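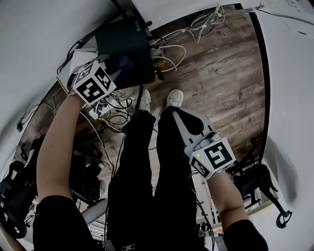 Why does the second violin part still run two bars longer than the score in movement three?
The part was extracted before the cut at rehearsal letter K, and the engraving file was never re-linked afterward.

June, entry started 9:40 a.m.
Till Heitmann, parts and copying notebook, Riedl workshop

Checked the violin II part for Riedl against the full score. Score has 263 bars, part has 265. Extra material is the old transition into K, which Lejla cut after the first reading. Viola and cello are correct. Violin I is correct but carries the old bar numbers from K to the end, so a player asked to start from a number will land in the wrong place. Re-extracted both violin parts from the current score. Old PDFs moved to the superseded folder.

Page turns. Violin II, page 4 to 5: turn falls in running eighths, no rest. Moved one system back to page 4 by tightening staff spacing. Turn now comes in a three-bar rest at quarter = 96. Enough time. Cello page 2 to 3 still bad. Options are a fold-out or leaving half of page 2 blank. Going with the blank. Fold-outs came off the stand twice in the last session.

10:55. Reading session, quartet of participants, Naheed Mengal coaching. Order: Plastberg (Rizwan Khokhar), then Riedl, then the wind trio if time.

Plastberg, first read-through without stopping. Harmonics in viola at the opening are notated as sounding pitch with a small circle. Player read them as natural harmonics on the written string and got the wrong octave on three of them. Rizwan will change to diamond noteheads with the sounding pitch in parentheses above. Asked him to keep one system through the whole piece. He has both on page 6.

Tempo relation at bar 41: score says "quarter = dotted quarter" with no arrow. Cellist took it in one direction, the others in the opposite. Put the arrow in and add the new metronome mark. Naheed also wants a cue in the cello part, violin I, two bars before.

Balance: pizzicato cello under sustained upper strings at mp does not carry. Tried the cello at f, then tried the others at pp. Second version kept. Rizwan to mark it that way in score and parts.

Riedl, movement three only. Cut at K works. Transition is abrupt on paper but the held D in the viola covers it. Lejla asked for the fermata before K to be shorter. Replaced it with a measured rest of 2 beats. Played it three times, no disagreement on the entrance. The violins still miss the mute instruction at L. "Con sord." is printed at the entrance itself, and they need it at the start of the preceding rest. Fixed in the file while they were on break. "Senza sord." moved the same way.

Wind trio (Mostafa Abou Zeid, working title Brornis). Got almost 20 minutes on it. Clarinet part is in A, player had only the B-flat with her. Sight-transposed the slow section, skipped the fast one. I should have caught this from the instrument list. B-flat part to be made today so the next reading is not lost. Range check: lowest written note in the A part is E, which lands at E-flat for B-flat clarinet and is off the instrument. Occurs in bars 12 and 88. Mostafa says give both to the bassoon. Bassoon is resting in 12 but not in 88, so 88 needs a decision from him.

Multiphonic in oboe, bar 30: fingering given does not speak at pp on this player's instrument. Speaks at mf. She offered an alternate fingering, copied onto the back of the score. Needs checking with a second player before it goes in print.

Paper. Penell cream stock is too stiff for the saddle stitch over 16 pages, booklets spring open on the stand. Use the lighter sheet for anything long. 944 sheets of the cream left on the shelf by the label, fine for covers and single-fold parts.

Open:
- cello page 2, Riedl, reprint with blank half
- B-flat clarinet part, Brornis
- bar 88, waiting on Mostafa
- Plastberg viola, diamond noteheads, Rizwan sending new file
- renumber bars in conductor's score of Riedl from K, then compare with violin I once more

4:15 p.m. Clarinet part done and proofread against score by Naheed. One wrong accidental at bar 57, natural missing after the key change. Corrected and printed. Violin parts for Riedl in the folder at the stands.

Last updated: June, 5:30 p.m.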